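Carnet d'atelier, octobre, début d'après-midi

Bon, je reprends le carnet après une semaine de trous, désolé pour ceux qui suivent. Elikem Abugri m'a laissé un mot sur l'étagère ce matin : « les supports noirs, il faudrait les trier avant que ça devienne n'importe quoi ». C'est déjà n'importe quoi, mais je m'y mets !

Pour mémoire, le lot vient de chez Stankevičius, reçu avec la dernière commande Prindcombe (oui, les deux dans le même carton, ne me demandez pas pourquoi, j'ai passé une heure à démêler les bons de livraison). Sur le bon il y a 50 vis, je ne les ai pas recomptées, et des supports articulés dont la référence ne correspond à rien dans notre classeur. J'ai fini par les ranger sous « Grurnanari, divers », en attendant mieux. Si quelqu'un a une meilleure idée de nom, le crayon est dans le tiroir.

Commencé par nettoyer la table, parce qu'il restait de la poussière de ponçage de l'autre fois et que ça se glisse dans les articulations. Un coup de chiffon sec, un coup de chiffon humide, re-chiffon sec. Ensuite j'ai sorti le bac gris, celui à poignée, pour y mettre les petites choses qui roulent. J'adore ce bac, je voudrais en avoir deux autres pareils, je l'ai noté sur la liste d'achats (page du fond, sous les forets).

Première chose que je voulais savoir : est-ce que les plaques triangulaires sont interchangeables d'un support à l'autre ? Sur le papier, oui. En main, je suis moins sûr. J'ai donc pris un ensemble dans chaque main pour comparer, câbles compris, avec tout le fouillis que ça suppose. 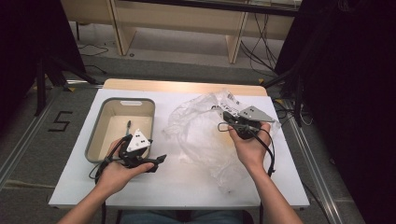

Plaque blanche à gauche, plaque grise en métal à droite. Le sachet attend son tour.

Ce que j'en retiens, en vrac. Celui de gauche est nettement plus encombrant, avec ses bras articulés et ses espèces de doigts en biais, et on ne sait jamais par où l'attraper. L'autre est plus ramassé, il tient bien dans la paume, je le préfère pour travailler. Les deux plaques se ressemblent de loin, mais pour l'entraxe il faudra le pied à coulisse, et le pied à coulisse est chez Gernirgate pour étalonnage jusqu'à je ne sais quand. J'ai essayé à la règle, c'est ridicule, je trouve une valeur différente à chaque fois. Je laisse la case vide dans le tableau, ne la remplissez pas au pif s'il vous plaît !

Les câbles, maintenant. C'est mon vrai sujet d'agacement du jour. Dès qu'on lève un support, le câble fait une boucle, pend au bord de la table, et on finit par tirer dessus avec le coude. J'ai essayé trois façons de les ranger :
- enroulés autour du support : joli, mais ça force à la sortie du câble, j'arrête tout de suite ;
- pliés en huit avec un lien souple : bien, un peu long à faire ;
- en boucle large, posés à plat sous la pièce : rapide, ça tient tant qu'on ne bouge pas la caisse.

Je vote pour le huit. Elikem préfère la boucle large, il me l'a dit en passant la tête par la porte, la bouche pleine de son sandwich. On en reparle.

Les sachets : on garde ! Je sais que ça fait du volume et que le plastique froissé occupe la moitié du plan de travail, mais l'étiquette est collée dessus, et sans étiquette on repart pour une heure de classeur. Donc on lisse le sachet à la main, on chasse l'air, on replie côté étiquette vers l'extérieur et on le met debout dans la caisse, derrière la pièce. J'ai hésité à découper les étiquettes pour les coller dans ce carnet, et puis la colle en bâton était sèche, alors voilà, question réglée pour aujourd'hui.

Temps passé : environ 2 heures, pause café comprise (le café était infect, il faut détartrer la machine, je le mets aussi sur la liste).

Reste à faire :
- récupérer le pied à coulisse et mesurer les entraxes des deux plaques
- écrire à Stankevičius pour la référence manquante, joindre la copie du bon
- racheter des liens souples, les noirs, pas les blancs qui cassent
- trouver une place au bac gris ailleurs que sur la table

15 h 40, rajout : Elikem vient de retrouver l'ancienne fiche Grurnanari dans la chemise verte. Elle parle d'une rondelle entre la plaque et le support. Je n'ai pas vu passer de rondelle. Je regarde dans le carton avant de partir, sinon je l'ajoute au mail.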